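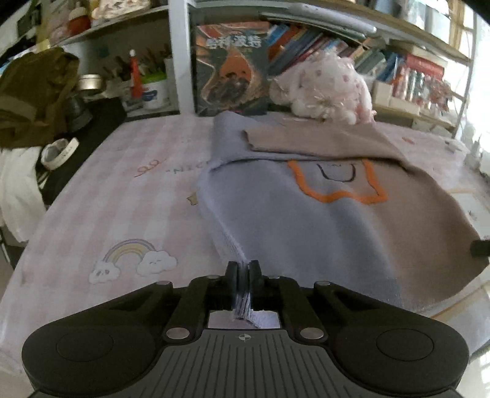
Fingers shut on the frayed edge of the blue cloth

Help > Grippers and end effectors > Fingers, pads and linkages

Fingers won't let go of frayed cloth, and one side is slow to open

Ayten Işık
I look after the hand-held gripper for a cloth folding project. It's the one with two black fingers, linkage arms with silver caps on the pivots, and a ribbed grip in the middle. The same fingers go on the Lanero arm when we want the arm to have a go, so whatever is wrong with one will soon be wrong with both.

Anything with a hemmed edge is fine. Anything frayed is a misery. The fingers close on the edge, I lift, I fold, I open, and a few threads stay behind as a souvenir. The cloth then follows the gripper across the table like a duckling. On top of that, the left finger has started opening a moment after the right. It does it with no cloth in there too, so I can't blame the threads for everything, though I have tried.

The counter says 3,635 closes since the fingers were last changed. I have wiped the pads with a dry cloth, which left lint on them. I have also tightened the pivot screws, and I suspect that made the slow side slower. Do I need new fingers, or have I just been looking after it badly? Be gentle.

Ultcombe
just trim the threads off the cloth before you start. scissors. done

Delyth Landeg
Trimming works until the next lift, when it frays again. You'd end up with a very tidy handkerchief.

You have two faults there, and I'd do the slow finger first. Take it off the power, or off the arm if it's on the arm. Back every pivot screw off until the finger drops under its own weight, then nip each one up only until the side-to-side wobble goes. Stop there. People do these up as if they were wheel nuts. If one side still drags, lift the cap on that side and look underneath with a torch. I'd put money on a thread wound round the pin. Ours had one so long I thought I was unpicking a jumper. Tweezers and patience, and no oil afterwards. Oil plus lint makes felt, and felt makes you take it apart again in August.

Now the fingers. Run a bit of old nylon tights over the gripping faces and down both edges. Wherever it snags, the cloth will snag. Ours had a burr along the bottom edge from being closed on nothing too many times. I took it down with 200 grit wet and dry wrapped round a lolly stick, a few strokes each way, and stopped as soon as the tights ran clean. Don't go at it with 80 — I did that once and had to order new fingers, so please learn from my purchase.

For the pads, a slightly damp lint-free wipe at the end of each session, both faces and the gap behind them. Let them dry with the fingers open.

When it's all back together, close and open it with nothing in it and watch both sides. Only then try the frayed cloth. If the fingers go back on the arm, redo the zero as well. A freed-up linkage won't close to quite the same place and the arm will carry on believing the old number until told otherwise.

Canpolat
Agree with Delyth on the screws. I'd add a dab of the weakest threadlock once you're happy, or they'll creep. Keep it off the pins. Also check your opening width in Firna if you use it for the arm side: mine was set so mean that the fingers were barely parting, and I spent an afternoon polishing parts that were perfectly all right.

Ayten Işık
Screws slackened, and a very long blue thread recovered from under the left cap. Both sides open together now. The tights found a snag on the right finger, so that's tonight's job. I have put the 80 grit in another room.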